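Skesetti workshop members build a hand-held gripper for cloth

2019-02-22

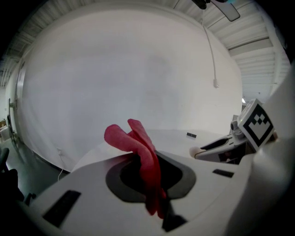 Why does a workshop with so few members build its own gripper when it could buy one?
The price decided it. The cheapest ready-made tool the members found cost 404 euros with the shipping, and it could be repaired only by the seller. The members of Skesetti wanted something they can open on their own bench, change on the same evening and close again.

The shared workshop Skesetti, on the upper floor of the old Gomard print building, has been working since last May on a gripper that a person holds in the hand. The body is white, and on the opposing finger there is a square marker with a black and white pattern, which the software uses to find the position of that finger. At present the work is about cloth. A soft piece in pink-red stands up in folds from the dark opening of the body, and the finger with its small round white tip points towards it.

Rania Qaisi started the build at home, in her kitchen, and moved it to Skesetti when the parts did not fit any more on the table. She repairs sewing machines for her living and she says that cloth was her wish from the beginning.

"A hard block is always the same block," said Qaisi. "A cloth has another shape each time you put it down. If the tool is good for cloth, I trust it for the rest."

The first version had flat finger ends, cut from a sheet of rubber. They pressed thin fabric very strongly and left marks on it. The present version is number 14 in the notebook of the group, although several of these numbers are only a changed screw or a longer spring. The round tip came with version 11, after a discussion that took two evenings.

The printed parts are made on the workshop's older printer, which the members call Sun because of the yellow lamp inside. One large shell needs a whole night. In January a shell was lost at the last hour when the filament finished, and since then the rule is that a new spool is put in before every long print, also if the old one seems enough.

The group received 500 euros from Drorero, a shop for electronic parts in the same street. The money was spent on motors, bearings and a second set of cables. Drorero asked for nothing in return except that the drawings stay open for everybody. They can be read in the workshop now, and the files will be sent by e-mail to people who ask for them. A printed list of parts hangs beside the entrance, with the changes written on it by hand.

The next task is the arm. The members want to fix the same gripper on a small robot arm, which they are building from used parts, so that the arm can repeat a movement first made by a person. The arm can turn at the base already. The elbow is still too weak to carry the gripper, and a stronger motor has been ordered.

Work evenings are on Tuesdays from 18:30. New members are welcome and do not need experience with electronics. Persons who sew are especially wanted, and old towels and tea cloths can be left in the box at the stairs.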